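Holroyd Community Hall
Quarterly Premises Inspection: Checklist and Comments
Inspecting officer: Mirjana Karagiannis
Areas covered: main hall, kitchen, lobby, records room

1. Fire exits and escape routes
Main hall doors: Satisfactory. Both leaves open fully.
Side exit to Flunden Lane: Action required. The push bar is stiff and should be adjusted before the next public booking.
Exit signs lit: Satisfactory.
Comment: Stacked chairs must not be stored in the side passage at any time. Hirers are to be reminded of this in their booking letter.

2. Fire-fighting equipment
Extinguishers in place and in date: Satisfactory.
Kitchen fire blanket: Satisfactory.
Alarm call points: Satisfactory. The weekly test is carried out on Wednesday and entered in the log.

3. Electrical
Portable appliances labelled: Partly satisfactory. The urn carries no current label and has been withdrawn from use.
Lobby sockets: Satisfactory.
Distribution cupboard: Satisfactory. Locked on arrival.
Meter reading: 1,316.

4. Kitchen
Hot water at sink: Satisfactory. Measured at 50 degrees.
Refrigerator seal: Action required. The lower edge has split.
Floor covering: Satisfactory.
Comment: The replacement seal is to be ordered from Pleser under the existing account. The hall's own thermometer should remain in the refrigerator between bookings.

5. Lobby and steps
Handrail: Satisfactory.
Entrance mat: Action required. One corner lifts and presents a trip hazard.
Outside light: Satisfactory.

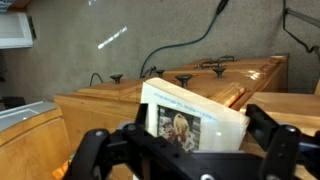

6. Records room
Shelving fixed to wall: Satisfactory. Loads on the top shelf are to be kept light, and the step stool returned to its place after use. Paper items that have gone soft along the top, like the white one with the small blue print, should be stored upright in a closed box away from the radiator. Duplicate papers may be sent to the Clolteswood store.
Door closer: Action required. The door does not latch unaided.
Smoke detector: Satisfactory.

7. Outstanding from previous inspection
Gutter above side exit: Cleared.
Cracked pane in lobby: Not yet replaced. Boarded on the inner face and secure.

Priority of actions
Side exit push bar and entrance mat: before the next public booking.
Records room door closer: within 2 weeks.
Refrigerator seal and lobby pane: before the next quarterly inspection.

Completed forms are to be returned to the hall office and a copy placed in the premises file.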